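Last updated: February
Reading time: 2 minutes

Ticket 659 — Dryer stops mid-cycle, code E14
Status: Closed
Reported by: Noemí Villalobos
Assigned to: Sun-ja Shim

Reported fault
Domedo heat pump dryer, laundry room, second floor. Cycle starts normally and stops at 52 minutes with code E14 on the display. Drum stops, fan stops, door unlocks. Restarting gives another few minutes and the same code. Happens on Cotton and on Mixed. Quick Dry finishes. Loads come out damp in the middle and dry at the outside.

Already tried by reporter
Cleaned the door filter. Emptied the water tank. Switched off at the wall overnight. No change.

Log

Thursday, 9:40. Manual lists E14 as "airflow low or temperature high at condenser". Checked door filter: clean, mesh intact, seated properly. Checked the second filter behind the kick panel: grey lint across the full face. Washed under the tap and left to dry before refitting.

11:15. Ran Cotton, empty drum. No code at 52 minutes. Stopped manually. An empty run doesn't prove much on this model, as the moisture sensor ends the cycle early if left alone.

13:05. Ran Cotton with a full load of sheets. E14 at 52 minutes. Condenser fins checked with a torch — light fluff on the lower third, some fins bent. Brushed out with a soft brush and vacuumed. Did not straighten the fins.

14:30. Measured clearance behind the unit: 8 mm. Manual asks for 50. The dryer had been pushed back when the Ornero shelving went in. Pulled forward and levelled the feet again. Room vent was also shut. Opened it.

15:10. Repeated the sheet load. Cycle ran to the end, no code. One fitted sheet had balled up with the pillowcases inside it and was still damp at the centre.
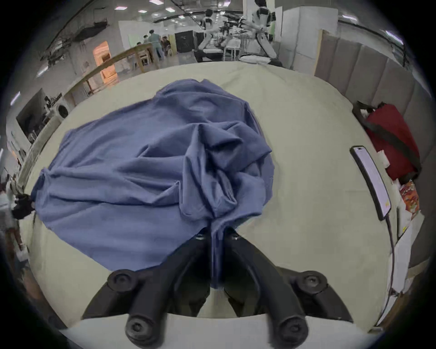

The damp centre is a separate matter from E14. Large flat items roll up when the drum is overfilled, and the sensor bars only read the outer layer. Two sheets per load is the limit I would use. Shake each one out before loading and do up the buttons on quilt covers.

Parts
None fitted. Tóth can supply a replacement condenser filter if the foam tears. Order through Ultness, not direct.

Follow-up
Noemí reports four loads since with no code. Kick panel filter added to the monthly list. Reopen this ticket if E14 returns.

We use cookies to remember your settings. Accept | Manage preferences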